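Open Day at the Prastton Tea Works

Prastton is a town with one bakery, two stoplights and a tea bottling plant, and in February the plant throws its doors open to anyone willing to wear a hairnet. I drove 200 miles for this. The parking lot was full by 9 a.m., which says something about either the tea or Prastton in February.

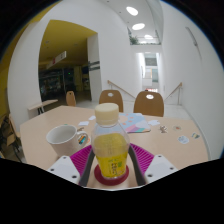
By Nonura
Contributing writer, factory tours and small museums

The tour starts in the leaf room, where you are handed a pinch of dry green tea and told to smell it. I smelled grass. The woman next to me smelled "melon, then rain," and I moved to the other side of the group.

Next is the brewing floor. The big tank is called Tam, and has been for so long that the guide couldn't say why. Tam holds 800 gallons and makes a noise like an uncle getting out of a recliner. We stood on a metal walkway and admired it for ten minutes, mostly because a school group was blocking the stairs.

Then the filling line, which I had come for. It does 700 bottles an hour on a good day. We got the other kind of day. Something beeped, a yellow light came on, and two employees stared at a panel with their arms folded. It was the best part of the tour. The kids loved it.

Lunch was in the Wellano Room, named for the creek out back. Egg salad or ham, a bag of chips, and as much cold tea as you could stand. The unsweetened one tastes like a lawn with good manners, and I went back for it twice.

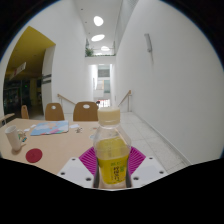 A bottle with a cream-colored cap and a yellow label.

After lunch there's a short film about water. It is not short. The sign at the exit said 1,278 people came last year, and I'd guess half of them are still watching it.

The gift shop sells tote bags, mugs and a jigsaw puzzle of Tam. I bought the puzzle. Parking is free, the restrooms are past the leaf room on the left, and closed-toe shoes are required, as a man in sandals learned at the front desk. Go early if you want the egg salad.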